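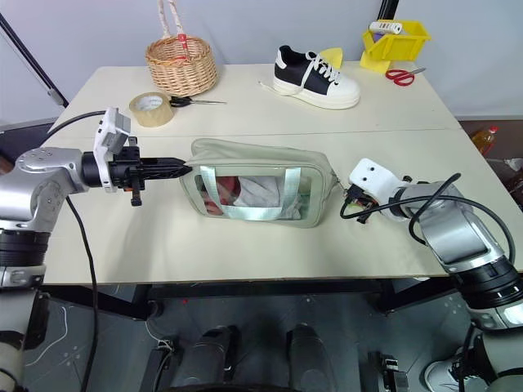 Have you ever packed a bag for a sleepover and then could not find your pyjamas in it? You know they are inside, because you put them there yourself. But you take out the jumper, the towel, the book and one sock, and still there are no pyjamas. A packing pouch is made for this problem. It is a small bag that goes inside your big bag, and it keeps one kind of thing together. The pale green one on the table has a zip, and it has a clear window in the front, so you can see folded cloth through it, mostly white and grey with a bit of red and pink at one end. If that red and pink belonged to your favourite pyjamas, you would know where they are before you open anything.

Home Stories How Things Work Make and Do Grown-ups Search

What is a pouch made of?

There are many kinds of pouch, but most of them have the same few parts. There is a body, which holds the things. There is an opening, which lets the things in and out. And there is something to close the opening. It can be a button, a string, a flap or a zip.

The body is often made of cloth. Cloth is good because it bends. When you push a soft pouch into the corner of a suitcase, it takes the shape of the corner. A hard box cannot do this, and it leaves an empty space beside it. But a hard box is better for things which can break, for example a snow globe. You have to choose by thinking about what you will put in.

How does a zip work?

Look closely at a zip on your jacket. It has two long rows of small teeth. Between them there is a slider, and on the slider there hangs a little piece which you hold with your fingers. This little piece is called the pull.

Inside the slider there is a channel, like a small road, and it has the shape of the letter Y. When you close the zip, the two rows of teeth come in by the two arms of the Y. They are pressed together, one tooth from the left, one from the right, and they come out by the leg of the Y as one row. When you open the zip, a small wedge in the slider pushes the teeth apart again.

A zip works well when the teeth can meet straight. If the pouch is too full, the two sides pull away from each other and the slider becomes hard to move. Do not pull with more force! Take one thing out, hold the two sides close with one hand, and move the slider slowly with the other hand. If a piece of cloth is caught in the zip, move the slider back a little and take the cloth gently out.

Why have a window?

Imagine you are a suitcase detective. You have three pouches, all the same colour and all closed. In one there are socks, in one there are T-shirts, and in one there is your swimming costume. Which one do you open first? You must guess, and perhaps you guess wrong two times.

Now imagine that each pouch has a window. The guessing is finished. You only look.

Windows in pouches are often made of clear plastic. Light goes through it, so you see what is behind, but sand and drops of water stay outside. Some pouches have a net in place of plastic. You can see through the net also, and air can go in, so it is nice for a T-shirt which you wore already. Plastic does not let the air go through so easily. For this reason you should never close a wet swimming costume in a plastic bag and forget it. After a few days it will smell very bad, and your whole family will know it.

Some windows have ribbons or straps across them. These can be for decoration, or they can help to hold the front of the pouch flat. On the green pouch the ribbons are light green and made of satin, a smooth cloth with a shine.

Fold it or roll it?

People who travel a lot like to argue about this question. Folding makes a flat shape, and it is good for shirts with a collar. Rolling makes a shape like a sausage, and it is good for T-shirts, leggings and soft trousers.

You can try it at home. You need one pouch or one shoebox, and some of your T-shirts.

1. Fold the T-shirts and put them in until the box is full, but do not press. Write down how many went in.
2. Take them all out.
3. Roll the same T-shirts and put them in again. Write down the number.
4. Look at the two numbers. Which way was better for your T-shirts?

Your answer can be different from the answer of your friend. Thick T-shirts and thin T-shirts do not behave the same.

What about shoes?

Shoes are the difficult guests in a suitcase. They have a strange shape, they do not fold, and under them there can be mud. A big sneaker with a thick sole takes as much room as a pile of T-shirts. Here are some ways to make it easier:

Put each shoe in its own bag, so that the sole does not touch your clothes.
Put your socks inside the shoes. The space there is empty anyway.
Lay the shoes with the soles against the wall of the suitcase.
If you can, wear your biggest shoes on the journey and pack the small ones.

A packing story from Flellamano

In the little town of Flellamano there is a summer camp called Camp Yimyam. Children stay there for 14 nights, and they sleep in cabins with a lot of other children and a lot of other socks. Every February the camp sends a letter to the families with a packing list. The list asks for one pouch for sleeping, one for swimming and one for every day. On each pouch there must be a name.

Before the camp had this rule, the box of lost things was always full at the end of summer. One year there were 528 things in it, and most of them were single socks. Now the box is much smaller, and it has a lid which closes.

Words to remember

Pouch: a small soft bag.
Slider: the part of a zip which moves up and down.
Pull: the little piece you hold when you move the slider.
Satin: a smooth and shiny cloth.
Sole: the bottom part of a shoe.

Something to do before your next trip

Ask a grown-up for an old pillowcase or a clear bag with a zip. Choose the clothes for one day only: a T-shirt, trousers, underwear and socks. Pack them together and close the bag. Then ask somebody at home to tell you what is inside by looking from outside. If they cannot tell, change the order and try with the brightest thing in front.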